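Teleoperating the dice task in simulation
13 Oct 2023

I have been recording demonstrations by remote control in Pronuvgate since May. The set stands at 139 episodes, all in one simulated storeroom, all on one task: pick up small cubes from the tabletop and put them on a flat tan board. No hardware is involved. The controller on my desk is a Tolcombe handset with six axes and a trigger, and the trigger closes the gripper.

The task was chosen for being dull. A die has flat sides, it does not roll far if nudged, and a good grasp is easy to tell from a bad one. The pips also give the orientation, which matters later if I want the policy to place a particular face upwards.
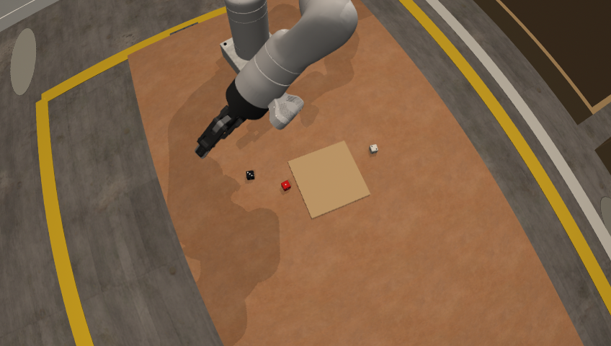
Overhead view. The board is clear, with the black, red and white dice spread around it.

The overhead camera is the one I steer by for the first part of each episode. It gives position in the plane and almost nothing about height. The arm also throws a large shadow over the mat, and I have left the shadows on. Switching them off made the early recordings look cleaner and the trained policy worse, so back they went.

Driving is done in the gripper's own coordinates. I tried world coordinates first and kept pushing the stick the wrong way whenever the wrist was turned. Erkov, the small recording tool I wrote to sit on top of the simulator, stores both, together with the joint angles and the trigger value. Anything without a trigger value gets thrown out at load time.

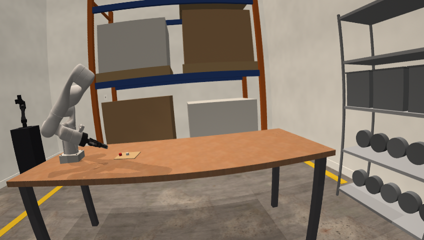

Room view, with the gripper held level just above the table and two cubes on the board.

A level approach like this is slow to drive and I don't recommend it as a habit. The fingers are near the wood for the whole run in, and a small error on the height axis puts them into it. I keep a few such episodes because a policy trained only on vertical approaches has no idea what to do once it drifts out of one. Of the first batch I deleted 37 for finger contact with the table. The remainder were usable after trimming the idle time at the start, where I was generally still finding the handset.

Trimming is automatic. Erkov cuts everything before the first joint movement above a threshold and leaves 2 seconds after the last one. The tail is useful: without it the policy never learns to stop. 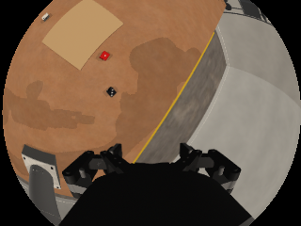
Wrist camera, fingers open, red cube and black die ahead.

For the last stretch I switch to the wrist view. The lens model is very wide, so the edge of the table bends and distances near the rim can't be trusted, but close to the fingers it is good enough. My rule is to line up the cube between the fingers before descending, then leave the sideways axes alone. Correcting sideways while going down produces a curved path, and the policy copies the curve faithfully, including the hesitation in the middle of it.

The wrist images go into training undistorted and also as rendered. I have not found a clear difference between them. The undistorted set loses the corners of the table, so the raw one is the default for now.

Grasping itself is handled by a setting called Bite, which caps the closing force. Too low and the cube slips on the lift. Too high and the physics solver spits it across the table, to be found by the next reset. I settled on 21 in the simulator's units, which are not newtons, whatever the label in the menu says.
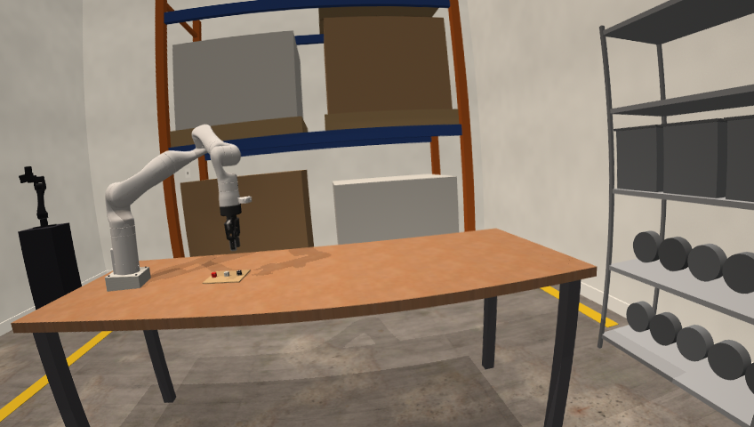 The other thing worth fixing early is the starting pose. I used to begin each episode wherever the last one had finished, on the theory that variety was good. It made the recordings hard to compare and the replay tool needed a special case for it. Episodes now start with the fingers pointing down above the table, plus a small random offset, and the cube positions are drawn separately from their own seed. Replaying an episode from its seed gives the same result on my desktop and a slightly different one on the laptop. I suspect the contact solver's thread count and have not yet had the patience to check.

Next job is to rewrite the loader so that it reads the two coordinate sets without making a copy of each.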